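Ticket 1055: Replacement gripper fingers for small metal fittings, quote and budget code needed
Opened by: Shanti Semwal. Assigned to: Reiko Tsuji. Status: waiting on supplier. Priority: normal
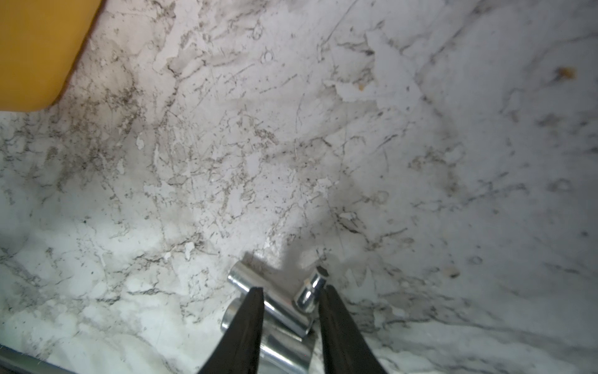
Wrist camera view, open fingers at the tube and peg, marble surface.

2026-06-24, Semwal
Requesting approval to change the fingers on the Rirkum cell before the next purchasing round closes. The present set is the tapered pair supplied with the arm. It copes with the boxed parts. On polished tubes it slips, and the tube rolls before the jaws are fully closed. The peg has a second problem: when it stands close to a tube, one finger has to come down in the gap between them and the tip is too wide at the base for that.

Logged 345 attempts in May on tubes and pegs mixed. Log attached, with the failed attempts marked by part type. Most of the failures are on tubes.

Already tried:
Closing speed reduced to the lowest setting. Fewer rolls, cycle time too long.
Grip force raised one step. Marks on the chrome, so put back.
Approach angle turned to match the tube axis. Helps when the tube is alone. No help when parts are close together.
Camera exposure lowered. Highlights on the metal are smaller and the pose estimate is steadier, but the slip is unchanged.

Reply, Tsuji
Has the finger alignment been checked? A pair that closes out of parallel will push a round part sideways. Please do this before we spend anything.

Also need to know whether you want plain fingers with pads, or a whole new gripper. They come from different budgets. Fingers and pads go under consumables. A gripper is capital and will not be looked at until the autumn.

Reply, Semwal
Alignment checked with feeler gauge, within the limit in the manual. Fingers only. The gripper body is fine.

Two options priced:
Nieminen, soft pads bonded to the existing finger pattern. Short lead time. Pads wear and have to be bought again, sold in packs of 10.
Janlow, machined fingers with a shallow V groove. Longer lead time, higher first cost, no pads to replace. They will cut the tips narrower if we send a drawing.

Preference is Janlow. The groove should centre the tube, and the narrow tip deals with the peg. Please budget for 2 pairs so the cell is not stopped if a tip gets bent.

Reply, Tsuji
Agreed in principle. Before I raise the order:
1. Send the drawing to Janlow and get the quote in writing with delivery shown as a separate line.
2. Confirm that the groove does not foul the hexagonal head on the peg.
3. Ask whether the bolt pattern matches the Beker mount. The last set needed an adapter plate and that was not in the budget.

Reply, Semwal
Drawing sent. Item 2 checked on the model, head clears the groove. Item 3 is with Janlow. Will keep running boxed parts on the present fingers and leave tubes to the manual bench until the answer comes back.

Status changed to: waiting on supplier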